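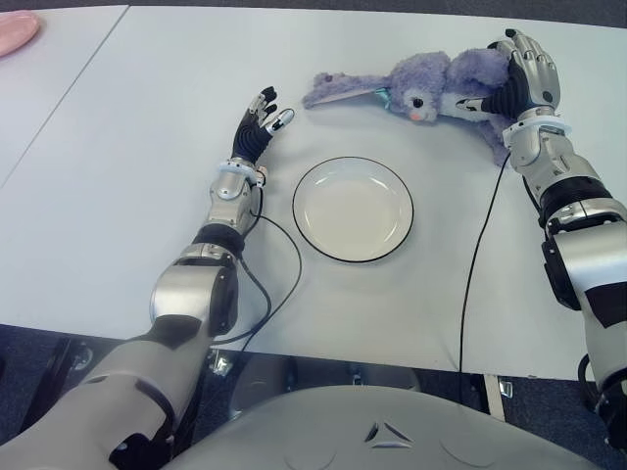
Right hand on the rabbit, left hand open, plate waiting.

Bunny to plate: do I throw out the ugly ones?
Board: Teleop and Demonstrations
Started by cestden_nights, Mar 29, 2022

cestden_nights wrote:
Two-arm setup, head camera, white table, one purple rabbit, one plate with a black rim. The instruction is "put the bunny on the plate." We have 160 episodes so far and I've been asked to hand over a clean set to the training side (we call the project Tusum, don't ask, it was a whole meeting).

My problem is with the word clean. The rabbit is all ears and limbs. It goes where it wants. I'd call 50 of the 160 ugly, meaning the toy ended up partly on the plate, or a hand hesitated, or the operator let go and had another try. The instructions I inherited say to delete anything with a second grasp. If I follow them I'm left with a very elegant data set in which plush toys behave like bricks.

Do you keep the regrasps? And does anyone have a definition of "on the plate" for an object that's bigger than the plate?

softgoods_sam wrote:
Keep them. The policy is going to fumble the rabbit. If it has never seen a fumbled rabbit it will stand there like me at a wedding.

For the definition, we use "body touching the plate, hands off." Ears and feet may go where they please.

ratchet77 wrote:
Going to disagree with Sam, as is tradition. With 160 episodes you don't have enough data to be generous. Second grasps teach it that the first grasp is optional. I trained on a mixed set in February and got an arm that picked up, put down, picked up, put down, as if it were testing melons. Delete the 50, collect 50 more, move on with your life.

softgoods_sam wrote:
Your operator was doing that on purpose, ratchet. I remember the thread. He was bored.

ratchet77 wrote:
He was thorough.

cestden_nights wrote:
Related question, before you two get comfortable. What about the other hand? The right does the grabbing and the left mostly stays up with its fingers spread, like it's about to object. Sometimes the toy gets involved with it anyway. I've got frames with the long ear lying right across the left forearm while the right has hold of the top end. Is that contact? Our label sheet has one checkbox, "left arm used," and I've changed my mind on it 11 times. 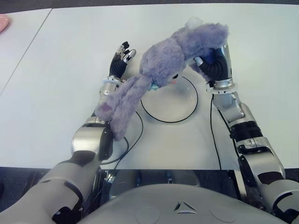 Reply from Stefaniia Bilyk (moderator): labels first, deleting later

Please stop deleting things. I've moved this out of General so the search can find it.

1. Split the checkbox. "Left arm commanded to touch" and "left arm touched" are separate facts. An ear across the forearm is the second one. The policy doesn't care about your intentions but whoever debugs it will.

2. Mark regrasps with a start and an end. Then ratchet can train without them, Sam can train with them, and they can argue using numbers for once.

3. Write down your success rule and have two people score the same batch separately. If they disagree a lot, the rule is bad. The people are usually fine.

4. Leave the cables in view if they'll be in view at run time. I see a lot of tidied tables on this board and then a lot of confused posts when the cables come back.

cestden_nights wrote:
Thank you. Number 3 hurt. I tried it over lunch with the guy from Horobets who shares our bench, and we fell out over the very first one. He says if any part of the toy is over the plate it counts. I say the toy has to be sitting on it. Then we got to the sprawlers, where it's flopped face-down on the diagonal, one foot over the left forearm, both hands open. The plate is under there, or some of it is. 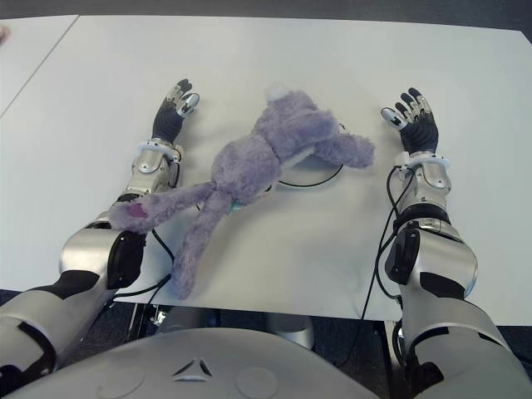
He scored it a success and I scored it "technically." There is no field for technically. I'm now leaning toward three values: yes, no, and partial, with partial meaning the toy overlaps the plate but the main lump of it is off to the side. I know the training people want a yes or a no. They can round it themselves and feel responsible.

One more thing I noticed while scoring. If a limb is still on the arm, the episode isn't over, whatever the operator thinks. As soon as that arm moves back, the limb goes with it and maybe the toy does too. We've been stopping the recording at "hands open."

softgoods_sam wrote:
Oh, that's a real one. Stop at "arms clear and toy at rest." We fixed ours the same way and had to redo 175 episodes of sock folding. I still can't look at a sock.

ratchet77 wrote:
I agree with Sam. Screenshot it.

I also want to know how much you're moving the rabbit between episodes. If it starts on its side at the far edge every time, you've trained a very expensive habit.

cestden_nights wrote:
Less than I should. The start sheet came from a firm called Remer and it just says "place toy beyond plate." So people place toy beyond plate. Side-lying, long ear to the left, face toward the middle, because that's how it lands if you put it down with your right hand and you'd like your coffee. The operator reaches out, presses down, and off we go.
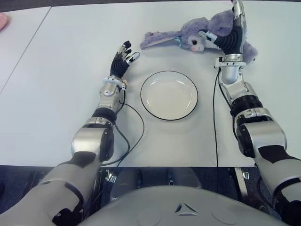
So from tomorrow there's a stack of cards by the table. Draw one, set the toy up the way it says: face-down, ears under, facing away, near corner, left side so the other arm has to earn its keep. I've moved the plate on some of them too. The operators have already complained that the left-side ones are harder, and I've written that down as a good sign.

plushwatch wrote:
Longtime reader. Would a bigger plate help?

ratchet77 wrote:
A smaller rabbit would.

Stefaniia Bilyk (moderator) wrote:
Neither. Keep the rabbit and keep the plate, you have 160 episodes with them. Add a second toy after the cards are done.

cestden_nights wrote:
Cards are printed. The regrasps stay in, with marks, and the old episodes are getting rescored with the three values. I'll post both training runs here when I have them. Sam and ratchet can pick sides now if they want, I'm not changing the labels afterward.

softgoods_sam wrote:
With regrasps. Put me down.

ratchet77 wrote:
Without. And fix the stop condition first or neither of us gets to gloat.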